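**Slot 4 - the Plellow kit, do we want one? (speaker: Iara Iturra)**

Start without the sales film. Everyone has seen it.

- Plellow is a small desktop arm, sold by Dindard with a year of their support service. The pitch is "unpacks anything from day one".
- Ask the room: who has bought something on the strength of "anything"? Wait for hands.

**What they promise**

- 200 picks an hour. Their sheet says 202 in one place and 200 in another - read both lines out.
- No programming. You show it the job by hand and it copies you.
- 3,000 for the kit. The support renewal is extra, and the price for that is on a separate page. Cirilo had to ask twice.

**What bothers me**

- Dindard's demo used open trays with stiff sides. Our returns desk gets bags, and bags sag.
- The quoted speed is for one item, same spot, every time. Guadalupe asked for figures on mixed items in February and got a brochure.
- Who fixes it on a Saturday? PAUSE. The contract says "next working day".

**Before the last slide**

Say we are not against it. Nokgate quoted as well and were vaguer still. I'd take a month's loan, with our own bags, and Yareli keeping the log. No deposit.

**Last slide, leave it up for questions**

A pick from a paper bag is the test I'd put to any seller. The bag has a crumpled rim, it's lying on its side, and the red cube inside has paper walls near it that a finger could catch. One cube with clean edges is still a kind test - ask what happens with a sock.

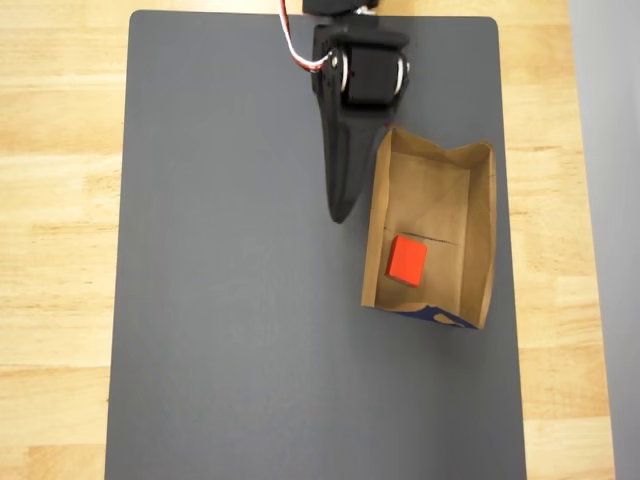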